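3.2 Upkeep of the hand-held gripper pair

Both grippers in the pair share one design. Each has two black fingers driven by a parallel linkage, with a blue pad at the tip of each finger and silver pins at the joints. A curved black housing stands behind the linkage. The operator holds one gripper in each hand, and the recordings are later used to train a two-arm policy. Since the policy sees only what the grippers see, a change in the hardware shows up in the data as a change in the task. We therefore treated the pair as a single machine with its own service log, which we called Horisine after the folder it was kept in.

The log was opened on Wednesday, September 11, 2019, and kept by Corey Tawhiri. Javiera Huenchumán checked the entries against the recordings at the end of each week. In total the pair produced 1,837 recordings, of which 1,581 were kept. The remainder were set aside for faults in the hardware or for gaps in the tracking, and the log entry for each one names the fault.

Most of the work was packing small household goods into an open carton on a table, in a furnished room with its ordinary contents left in place. The carton was cut low on the operator's side so the fingers could come in at a shallow angle. A dark red cloth covered the near part of the table, and small items waiting to be packed were laid on it in front of the carton. Figure 4 gives two views of the work, both from a gripper's own camera. 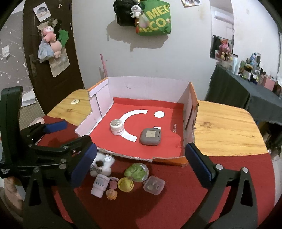 The wide-open position is also the reference position for the service check. At the start of a session the operator opened both grippers to their stops and held them still until the tracking settled. The opening width was then read from the recording software and compared with the value in the log. If the two differed by more than one millimeter, the linkage was checked before any recording was made.

Three faults came up often enough to need a fixed procedure.

Pad creep. The finger pads are held on with a thin adhesive layer, and under repeated squeezing they slid toward the tip. The operator could still pick things up, so the fault was easy to miss by feel. We marked the edge of each pad on the finger with a paint pen and looked at the mark before every session. A pad that had moved off its mark was peeled, the finger was wiped with alcohol, and a new pad was pressed on and left clamped overnight. Pads were always changed in pairs, so that both fingers of a gripper had the same wear.

Pin play. The pins in the linkage loosened with use. Play at a single pin was small, but it added up along the finger, and the two tips no longer met squarely. This mattered most with rounded bottles and with soft toys. We tested for it by closing the gripper on a strip of card and pulling the strip by hand from each side. If it came free more easily on one side, the pins on that finger were taken out, cleaned and refitted with new washers from Proltonix. We did not oil them. An early trial with light oil picked up lint from the cloth within a day.

Cable strain. The cable on the housing is thin and hangs freely. When the operator reached across the carton with one hand, the cable could swing against the linkage or pull at its connector. Dropped samples in the log were nearly all traced to this. A short loop of slack held by a soft tie at the connector removed most of the trouble, and the tie was replaced whenever the cable was.

The second view in Figure 4 is of a point in the task when the carton held several containers and one gripper was reaching in from the right, with its fingertips at the yellow-haired end of a small doll-like figure. Reaches of this kind put the two grippers close together, and we asked operators to keep the other one wide open while they were made. A knock between the two was logged even when both recordings looked clean, and the opening width was read again before work went on.
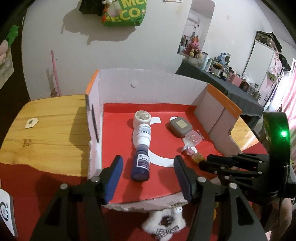

3.3 Service interval

At first we serviced the pair only when a fault was noticed. In October we changed to a fixed interval of 88 recordings, after which all pads and pins were inspected whether or not anything had been reported. The inspection takes one person less than an hour with a Stalska bench clamp and a set of hex keys. Camera covers were cleaned at the same time with a dry cloth.

After each inspection the opening width was measured again with calipers, and the new value replaced the old one in the log. Recordings made before and after the change of value were kept in separate folders and scaled separately during training.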